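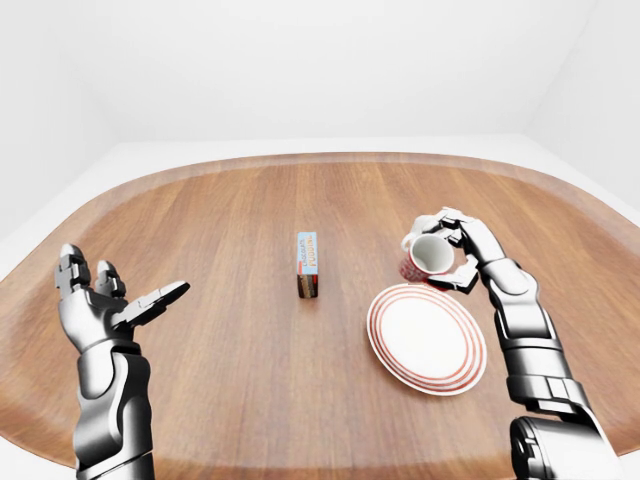

1/ Irkero cell, mug and plate setup, maintenance notes
Two arms, two hands, oval table, all simulated. Mug in the right hand over the far side of the plate, left hand parked open, pudding box standing on end as the distractor. Notes from rebuilding the cell in April, mostly so I can find them again.

2/ Order of loading matters. Room first (floor, walls), then table, then arms, then props. If the props go in before the table has its collision mesh, they fall through and the solver spends the first second trying to push them back out.

3/ Table. The visible top is a rounded oval with a bevelled rim. The old collision shape was a plain box, so anything near the rim sat on a corner that wasn't there. Replaced with a convex hull cut from the same outline. Slightly slower to load, no measurable change at run time.

4/ Wood grain is texture only and has no effect on friction. I mention it because a setting in the Wirar loader is called "surface grain" and it does change friction. Leave it at zero and set friction on the material.

5/ Arm bases. Both mounts are children of one frame, and that frame is what you move. Somebody (me) once moved the right mount on its own to gain reach over the plate, and every saved pose for that arm was wrong from then on. The mounts are now locked in the scene file.

6/ Left hand park pose: palm forward, fingers up, clear of everything. It used to park flat on the table. Resting contact between the fingers and the top made a small constant load on the wrist joint, and the logs filled up with it.

7/ Finger joints. The Robichaud hand model ships with damping tuned for free motion. Under grasp load the end segments buzz. Raise damping on the end joints only. If you raise it on all of them the hand closes like a drawer full of treacle and the timing goes out.

8/ Mug. Endivetti asset, red and white, handle included. Check the collision parts before anything else. Ours had the inside filled in as one solid lump, which is fine for a pick and useless for anything where the opening matters. Split into wall pieces plus a base.

9/ Check the mug's centre of mass after the split too. Ours stayed where the solid version had it. You only notice with the mug on its side, when the wrist torque reads too high for the weight.

10/ Plate. Rim and well are separate collision pieces. The red rings are on the texture and make a handy alignment check: if the inner band doesn't line up with the edge of the well, the texture has been scaled and the mesh hasn't – or the other way round.

11/ Pudding box. Standing on its narrow end it is the least stable thing on the table, so I use it as the settling test. Load, run 205 steps with both arms held still, read the tilt. If it has moved, look at the table contact before touching anything else.

12/ Regression run after any change: seed 2564, fixed prop positions, arms replaying the stored trajectory. Compare joint logs against the last good set. Do not compare rendered pictures. Lighting changes will waste your afternoon.

13/ Contact buffer is set to 2000. The split mug and the finger pads together can use a good share of that while the hand is closed. When the buffer fills, contacts are dropped without a warning, and the symptom is a grip that slides for no visible reason.

14/ Reset routine, in the order it runs: open both hands, arms to park, props to start pose, zero all velocities, settle. Velocities used to be zeroed before the props were moved. Version 3 of the script has the corrected order.

15/ Still open: the thumb on the right hand reads a small offset at zero that the left one doesn't have. Same model, mirrored. I suspect a sign in the mirrored joint limits and will go through the file line by line next.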